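The case for boring rules at the robot table

I love a good checklist, and I have never managed to say so in a room full of robot people without somebody sighing. So I'll say it in print. The most exciting thing to happen to small-scale automation in the past few years is that labs have started writing down how they work, and then sticking to it.

I came to this through breakfast. The Rernwood group trains two-arm setups on kitchen chores, the kind of job where a mug comes off a stand, a carton gets moved and a tray gets laid. When I first read their house rules in April, I expected a page of warnings about pinched fingers. What I got was 13 short rules, nearly all of them about the table. Where things may start. What counts as the end of a run. Who is allowed to change the wording of a task, and when. I read it twice on the train and missed my stop!

My favorite is rule four, which says that the state of the table is part of the record. A carton may start standing up or lying down, but whichever it is, somebody writes it down before the arms move. That sounds fussy until you've tried to compare two batches of runs and found that one operator always stood the carton up and another always laid it flat. You can't fix that afterward. You can only throw the runs out, and throwing out 500 of them (I know a team that did) hurts.

Mugs on trays are where loose wording does the most damage. "Set the table" can mean almost anything. "Mug upright on the tray" is something two people can check and agree on.
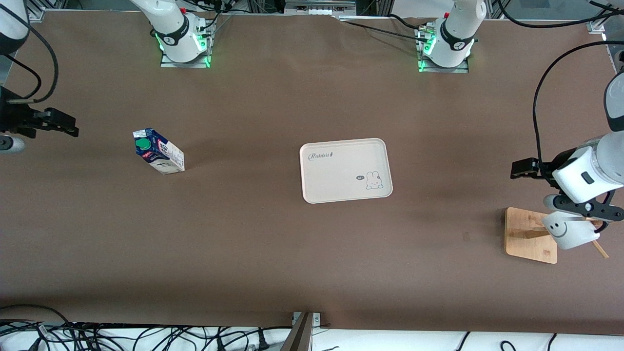 A mug with a smiley face in the gripper, beside the stand.
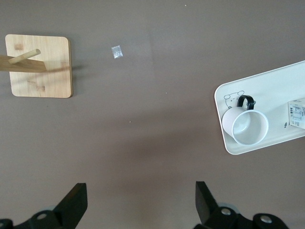

What a good standard should cover

Start with the surface. I'd like every shared rulebook to say what may be on the table when a run begins, right down to scraps of tape and packaging. People argue with me about this one. A messy table is closer to real life, they say, and a robot that only works on a spotless one won't be much use in anybody's kitchen. I agree completely! Leave the mess in. But write it in the log, so the next team knows whether the clutter was part of the test or just left over from opening a box.

Then views. A fixed camera and a wrist camera can tell you very different things about the same table, and a rule for scoring should say which one settles an argument. Cancombe's guide handles this nicely: the reviewer looks at the fixed view first, goes to the wrist view if the grip or the placement is in doubt, and marks the run "unclear" if neither one helps. I would make "unclear" a required choice on every scoring sheet. Leave it off and reviewers guess, and they tend to guess kindly.

Then stopping. Gevivero asks operators to stop a run after 2 failed grasps on the same object and log it as a failure. I thought that was harsh when I first saw it. I've come around. Endless retries make a weak system look patient, and they wear out the person at the controls, who has a long afternoon ahead.

Where I'd hold back

I don't want one giant standard for everybody. Beaudoin tried something like it, a single form for every station with a field for each thing that could possibly matter, and operators began filling it in from memory at the end of the day. A form like that is worse than a short one done on time. My own rule of thumb is that whatever has to be checked before a run should fit on a card taped next to the keyboard.

I'd also keep the rules open to the people who use them. The Rernwood list has changed often, and the best changes came from operators — the ones who notice that a handle facing left is a different job from a handle facing right. Each new version gets a number, and each run carries the number it was made under. In a set of about 1287 runs, that one small column lets you sort out which results belong together.

If you run a table like this and have a list of your own, please publish it, coffee rings and all. I'll read every line, and I'd especially like to see the rules you dropped.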